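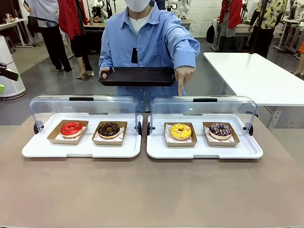 Kratochvíl room, afternoon session. Cases open, tray up, pointing out the pick.

Project diary, July

Third task for the Plevia round: take a named donut from a display case, in its paper tray, and hand it over on to a serving tray held by a person. Then the reverse, from serving tray to case. The rules say the item stays in its paper throughout and the icing must not be touched. Everything else is left to the team.

We had the bench from 2 in the afternoon. The first part of the session went on calibration, as the Plitden group had used the table before us and both cases had been moved. I re-taught the case corners by hand and wrote the new offsets to the shared file with a note on which lid positions they apply to. They are only good with the lids fully back. With a lid part of the way up the approach path comes too close to the front rim of the cover, and the planner either refuses the move or finds something long and ugly over the top.

Order on the bench is red, chocolate, yellow, then the chocolate one with the coloured sprinkles. We kept that order for every run so that the logs can be compared. The yellow one is the test item. It has a neighbour on one side and the gap between the cases on the other, so the approach from the left is the less crowded one, and it is the easiest colour for the vision step (Soltodel build 37, same as last time, no retraining).

Grip: we are still taking the paper tray by its edge. The alternative was to go round the whole box with the fingers wide, but the neighbouring box is in the way. Edge grip means the load hangs off to one side and the box wants to tip, so the closing force matters. Too little and it droops. Too much and the paper folds, and after that the edge has a crease which makes the next grip on the same box worse. I dropped the force one step at a time from yesterday's value until it slipped, then went back up 2 steps and left it there. 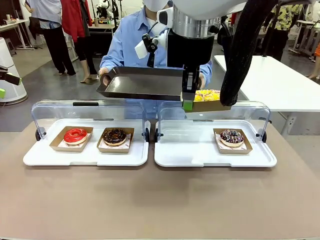 The vertical lift is now a separate move with its own speed limit. Before, it was blended into the sideways travel to save time, and the box started swinging before it had cleared the rim of the case. Cycle time is longer as a result. The limit in the rules is 60 seconds from the spoken request to release and we are inside it, so I see no reason to go back to the blend.

The handover is the harder part. The serving tray is held by a person, so its height and angle are different each time, and it moves a little while the arm is coming in. What we do at present:

- the tray holder stands square to the table and keeps the tray at waist height
- the arm stops short of the tray and takes a fresh reading from the wrist camera
- it comes down slowly until it feels contact, then waits before opening

The wait is set at 3 seconds, which is too long and makes the person holding the tray think that something has failed. I want it shorter, but the contact reading is noisy, and a tray that is being moved gives the same signal as a tray that has been reached. Filtering it properly is a job for the next session.

Tilt is the other problem. If the tray slopes towards the arm, one edge of the box lands first and the fingers are then pulling against it when they open. A small upward move after opening might help. Not tried.

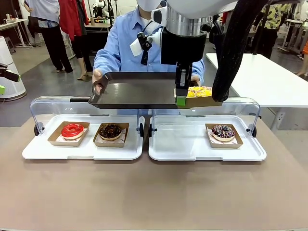 To do before the next bench session

- Filter on the contact signal, test against the recorded logs first.
- Try the box nearer the middle of the serving tray. The right-hand end was chosen for reach and I am no longer sure the reach is a problem.
- Mark the case positions on the table with tape and ask Plitden to leave it there.
- Write the spoken prompts down. We have been saying the request differently every time, which spoils the timing figures.
- Swap the creased papers for fresh ones. Bring spares.
- Back up the offsets file.

Recent entries
Lid clearance and why the planner gives up
Soltodel build 37: colour tests under the Kratochvíl room lights
Reading the Plevia rules again
Cable routing at the wrist

Contact the author | © Project diary, all entries | Back to top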